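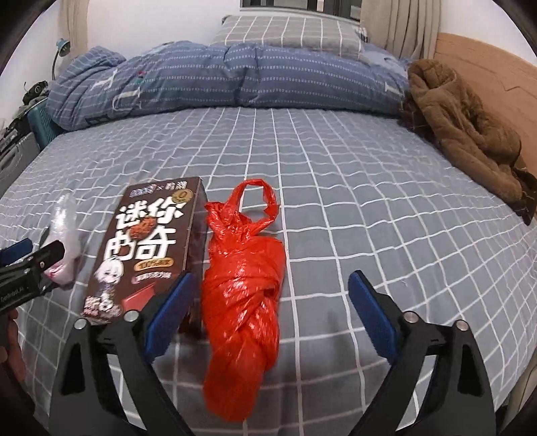

Hisdale Grid Fitted Sheet, Grey-Blue

If you've been after a fitted sheet with a bit of pattern to it, but nothing that shouts at you when you walk into the bedroom, we think you'll be very fond of this one. The Hisdale Grid is a soft grey-blue with thin white lines running both ways, and it's been the quiet favourite in our Brorkville shop ever since Isabelle Lemieux put it on the display bed by the window (she has since taken one home for her own bed, and another for her mum's).

The colour sits somewhere between a rainy morning and an old pair of jeans, so it gets along with white, navy, mustard, rust and pretty well any doona cover you already own. The lines are fine enough that from the doorway you mostly read it as a plain colour, and then up close you get that neat little check, like the pages of a maths book.

It's a lovely sheet for people who live on their beds a bit, too. We're thinking of the ones who tip the shopping out on it, sort the biscuits from the things that have to go in a parcel, wrap presents on it, fold the washing on it and only then remember they were meant to be making dinner. Small things show up nicely against the grid, and Baoshan Jin, who packs our mail orders, swears she lays out her suitcase by the squares.

Details

Colour: grey-blue with white grid
Fabric: cotton, prewashed
Elastic: all the way round, not only at the corners
Sizes: single, king single, double, queen
Queen fits a mattress 153 x 203 cm, up to 40 cm deep
Sold as: fitted sheet only (matching pillowcases are listed separately)
Price: $70 in queen, smaller sizes a little less

Washing and care

Cool or warm wash with similar colours, and please skip the bleach, as it's unkind to the grey-blue. Line dry in the shade if you can. A tumble on low is fine when the weather won't cooperate, and it comes out with hardly a crease if you put it straight back on the bed. The elastic does appreciate being kept off the hot setting.

Delivery and returns

We post on weekdays and the shop is open until 3 on Saturday if you'd like to come in and have a feel first. Unwashed sheets can come back within 26 days in their original packaging. For anything else, including odd mattress depths, ask for Thérèse Bouchard, who will happily talk you through it and probably measure something while you're on the phone.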